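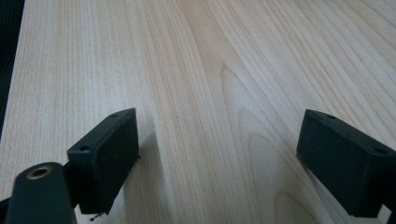

Figure 1. The open gripper over the bare part of the table.

Can a hand tool teach a machine to clear a table?
Student project report, second semester
Pankaj Rawat
Supervisor: Murray Robichaud
Submitted 2021-04-27

1. Why I chose this question

When I told my family that I study robots, my aunt asked me when she can buy one that clears the table after dinner. I had no good answer. There are machines which vacuum the floor and machines which wash the plates, but the part between them, taking a cup from one place and putting it in another, is still done by people in almost every home and in most small cafes.

This report tries to answer a small part of her question. I wanted to know which steps of clearing a table are ready for a machine, and which are not. I looked at three chores: picking up cups and small bowls, collecting cutlery, and wiping the surface at the end. I did not look at washing, and I did not look at moving from room to room.

2. Equipment

We used the Tatwood hand-held gripper, which the department built for student projects. A person holds it and closes the two fingers with a trigger. The camera is fixed on the tool and looks between the fingers, so it records the same view that the robot arm will have later. The arm in our laboratory is called Urley. It carries the same two fingertips, and this is important, because the learned movement depends on what the camera sees.

The fingertips are dark blocks with flat inner faces. Each one has two small round holes in the top. I mention the fingertips in detail because I spent more time on them than on the software. A flat face is good for a box and poor for a round cup, since it touches the cup only on a narrow line. I tested a thin rubber layer in the first weeks but it came off when I pulled a fork across it, so all results below are with the plain blocks.

3. Collecting the demonstrations

I recorded 400 demonstrations in total. Each began with the gripper open over the table and ended with the gripper open again, after the object was released. I kept a short pause at the start and the end of every recording. The program Plurbridge, written by an earlier student, uses this pause to cut the long video into single actions.

My first recordings were not useful. I moved too fast, as a person does at home, and many images were blurred. My supervisor advised me to move "as if the cup is full of tea up to the edge". After this the recordings became slower and the cutting worked much better.

The table itself also gave me work. It is pale wood with a strong grain, and in some places the lines make long arches. The first version of the model sometimes moved toward these arches when there was no object close. I am not sure that the grain was the cause. I added recordings in which the gripper only travels over the bare wood and does nothing, and the wrong movements became rare.

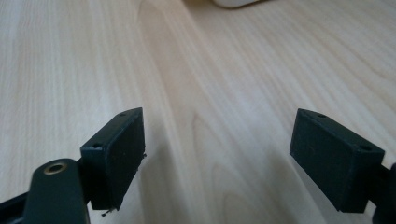
Figure 2. Nothing between the fingertips. Part of a white object is visible at the top of the view, farther away on the table.

The open position has one more difficulty. If an object shows only a small piece at the border of the view, the model must decide whether to go there or to wait. A person turns the head and looks. Our arm has only the one camera, so it must move the whole tool to see more. In my recordings I usually knew already where the objects were, and I went straight to them. The model therefore learned very little about searching. This was a mistake in my plan and I noticed it too late to correct it fully.

4. Results

Cups and small bowls. This was the best of the three chores. When the object was near the middle of the view, the arm usually took it at the first attempt. Cups with a handle turned toward the gripper were harder, and the arm sometimes pushed them away.

Cutlery. The arm could take a spoon when the handle was a little above the table. A fork or a knife lying flat was almost never taken. The fingertips are too thick to go under it. A person slides the knife to the edge of the table and takes it there, and I could not teach this movement in the time I had.

Wiping. The arm could hold a folded cloth and move it in straight lines, but it did not know where the table was dirty. It wiped everything with the same care.

I also measured time. The longest complete run, with cups, bowls and spoons together, took 880 seconds. I cleared the same table by hand without hurry and did not need a clock to see the difference.

5. Discussion

Jasińska, who did her project in the same laboratory one year before me, wrote that slow speed is acceptable if no person has to watch. I agree with her for a cafe after closing time. I do not agree for a home, where the family wants to use the table again. In both cases somebody had to stay near the arm during my tests, and on 9 occasions I stopped it myself so that it would not push a cup over the edge.

For this reason my answer to my aunt is "cups perhaps, knives no". I think that thinner fingertips would help more than a larger number of recordings, but I have not tested this.

6. Next steps

In July I will continue with a new pair of fingertips, 5 millimeters thick at the end, and I will record again with the objects placed by another student, so that I do not know their places before I begin. I would like to add wet cups also, which I avoided until now.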